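Este site usa cookies para lembrar as suas preferências. Ao continuar a navegar, aceita a nossa política de cookies. Aceitar | Definir

Cuidar da mesa de dobrar roupa com dois braços: conselhos de oficina

Escrevo estas notas para quem tem, como nós na Alwood, uma bancada com dois braços pequenos para dobrar roupa. São coisas que aprendi em dois anos de manutenção, algumas da maneira mais difícil. Peço desculpa por algum erro de português, a minha língua é outra, mas os parafusos são os mesmos.

Comece sempre pela calha. É nela que assentam as bases dos braços, e se ela mexe um milímetro, as pontas dos dedos mexem muito mais. Desligue a corrente, segure a calha com as duas mãos e tente empurrar para a frente e para trás. Se sentir folga, aperte primeiro os grampos e só depois os parafusos da base, em cruz, um pouco de cada vez. Nunca aperte um parafuso até ao fim com os outros ainda soltos.

Os grampos marcam a madeira por baixo. Nós pomos um bocado de feltro entre o grampo e o tampo e trocamos quando fica duro.

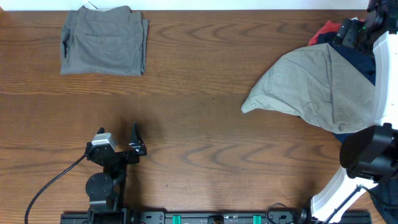

Tempo de leitura: 2 minutos

Com calças é preciso mais cuidado do que com toalhas. A presilha do cinto prende-se facilmente num dedo da pinça, e o botão do bolso de trás também. Antes de cada turno passe um pano de algodão pelos dois dedos, da base para a ponta. Se o pano prende, há uma rebarba. Tira-se com lixa de 1000, em seco, com pouca força, e passa-se o pano outra vez. A minha colega Fatemeh Soltani usa um pedaço de meia fina no lugar do pano e encontra rebarbas que eu não encontro.

Os dedos pontiagudos agarram bem uma dobra, mas são maus para malha. Para camisolas trocamos por dedos com a ponta arredondada, da Moradi. Quando trocar, faça de novo o zero da abertura: feche a pinça sem tecido, espere que ela pare e só então grave a posição. Quem grava com uma peça de roupa no meio fica com uma pinça que deixa cair tudo o que é fino.

Os cabos são o ponto fraco. O cabo que vai à pinça precisa de uma volta larga, para acompanhar o punho sem esticar. Leve o braço devagar, à mão e sem corrente, até às duas posições extremas e olhe para o conector. Se o conector inclina, a volta é pequena. O que sobra no comprimento enrola-se junto à calha e prende-se com fita de velcro. Abraçadeira de plástico não, corta a capa com o tempo.

O cotão entra nas juntas. Em agosto, com o ar seco, é pior. Use um pincel macio e aspirador na força mínima. Não use ar comprimido, porque ele empurra o cotão para dentro do motor. Uma vez abri uma junta que aquecia e tirei de lá uma bolinha cinzenta do tamanho de um grão de ervilha. Nós limpamos a cada 100 horas de trabalho, e se a roupa é toda de flanela, antes disso.

Sobre o tampo: a madeira com verniz é agradável, mas não pode ser encerada. O Afshin Ebrahimi pôs uma vez cera Hillix na nossa mesa, com boa intenção, e durante uma semana as pernas das calças fugiam debaixo da pinça. Tivemos de lavar com água e sabão neutro mais de uma vez. Pano húmido bem torcido, sempre no sentido do veio, e deixar secar bem antes de ligar os braços.

Deixe livre o meio da mesa. As peças dobradas vão para um canto de cima, longe do caminho do cotovelo, e as que esperam não devem ficar amontoadas encostadas ao punho. Um tecido escuro debaixo de outro confunde a câmara, e o braço puxa duas peças de uma vez.

Guardo num saco as chaves, a lixa e o feltro, e mais 32 parafusos de reserva que encomendei à Skidwood quando perdi o primeiro.

Receba os nossos conselhos de oficina por correio eletrónico. Escreva o seu endereço e carregue em Subscrever. Pode cancelar quando quiser.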